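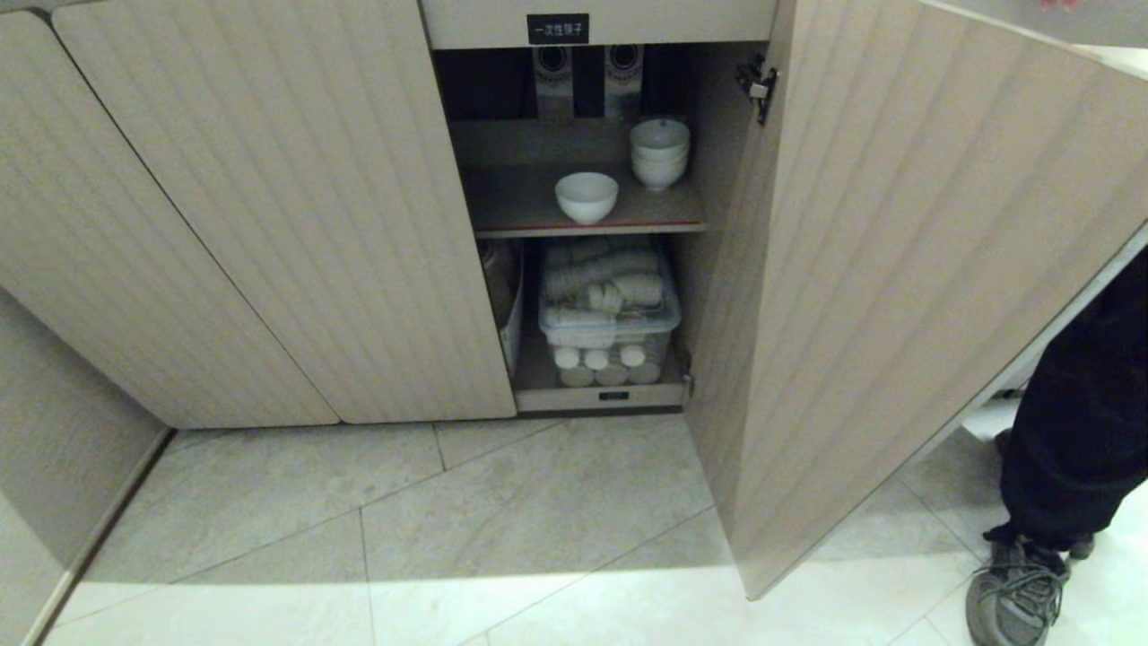 Labels Lie, and Other Things I Learned in the Pantry
Speaker notes, Thursday session, room 2

Slow down at the start. Last time I was through the opening before people had put their coffee down.

1. The label

Start with the black label on the rail. It says 一次性筷子, disposable chopsticks. Read it out, then the English, then wait.

Ask the room what they would expect behind that door. Somebody will say chopsticks. Thank them.

Then go through what I'd file the contents under if I'd never seen the label: bowls, packages, a clear box of white rolled things that I take to be napkins or utensil bundles. If there are chopsticks in there, they are keeping quiet. It's a perfectly decent cupboard. It has simply moved on from its job title, as many of us have.

Don't be mean about it. Half this audience has a drawer marked BATTERIES with a tape measure in it.

2. Why labels drift

Podel story goes here. We labeled every door in the staff pantry in June, 135 labels across the whole building, and I was insufferable for a week. By the next walk-through, 13 of the doors on our floor had something behind them that the label didn't mention. Brenda Herrera had put the good mugs behind FILTERS on purpose, on the theory that people only open a door marked FILTERS when they are made to. She was right and I have stolen the idea.

Main point, say it twice: people put things where there is room. The label gets read by the person looking for something. The person putting something away has their hands full and is using a knee.

(Pause for knee laugh. If no knee laugh, keep walking.)

3. The shelf with the bowls

Go back to the picture. One white bowl on its own, three stacked next to it. Every shared kitchen has this bowl. Someone was one inch of effort away from a stack of four.

I used to give a speech about this. Eulalia Cabral heard the speech at Gindale and asked whether anyone had ever failed to find the bowl. No. So now I leave the bowl alone and spend the energy on things people fail to find, such as tape, scissors and the lid to anything.

4. The clear box

This is the part I'd copy. Lid on, sides you can see through, and the rolls packed so the round ends face you. No label needed. You can tell from a standing position that there are plenty.

Gindale numbers if asked: they get through more than 2,000 napkins a month, and ran out twice before they went over to clear boxes. Cost them 610 dollars for the building, which Eulalia still brings up.

Low shelf is fine for this sort of thing. It weighs nothing. Do not put the rice cooker down there. (Bustos question will come up. Answer: yes, they put the rice cooker down there.)

5. What to do on Monday

Open five doors. Read each label aloud, then say what's inside. Where the two disagree, change the label. Leave the stuff where it is, it has won.

Use labels that peel off. The Drikell ones do not.

Questions. If there are none, ask Brenda about the mugs.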